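Teaching two arms to share

I'd been in the lab at Corkura for less time than it takes to drink a flat white when Ximena Maldonado told me I was standing in the wrong spot. "You'll throw a shadow," she said, and steered me by the elbow behind a desk. Fair enough! The arms learn from what their cameras see, and nobody wanted them learning me.

The project is called Llanos, and the question behind it sounds almost too plain to need a research team. If you give two robot arms one job, how do they work out who does what? Most set-ups I've read about settle it in advance (left arm does this, right arm does that, off you go). Ximena and her colleague Wafula Makokha wanted a method where the arms sort it out as they go, the way you and your sister might clear a table without discussing it.

So they recorded people doing the job first, steering both arms by hand through 1028 runs of loading petri dishes onto a tray. Then came the bit Wafula is proudest of. Each arm gets its own little predictor that guesses where the other one is heading over the next 2 seconds, and if the guess is a bad one, the arm slows right down until it has a better idea. He calls this "manners". The paper calls it something much longer.

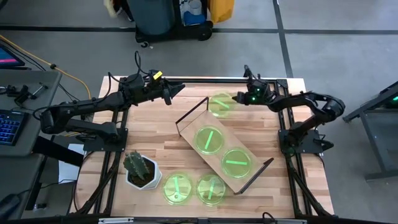
I asked why petri dishes, and got a proper grin. They're shallow, they're see-through and the rims catch the light, so a camera has a hard time deciding where one stops and the bench starts. Wafula reckons if the method copes with those it'll cope with most of what a pathology bench can throw at it. The tray can be put down at whatever angle you fancy, too, and that matters more than I'd have guessed, as an arm that only knows a nice square tray is pretty useless once somebody bumps it.

And the result? With the predictors switched off, the grippers got in each other's way in 6 out of every 20 trials. With them on, it was 1 in 20, and the whole job ran a touch slower. Ximena is happy with that trade. Volker Albers, who runs the rival Sokitz group and was good enough to take my call, is less sure. He'd like to see it done with dishes the arms have never met, in a room they've never been in, and he said so at some length.

They're having a go at exactly that next June. I've asked to come back, and promised to stay behind the desk.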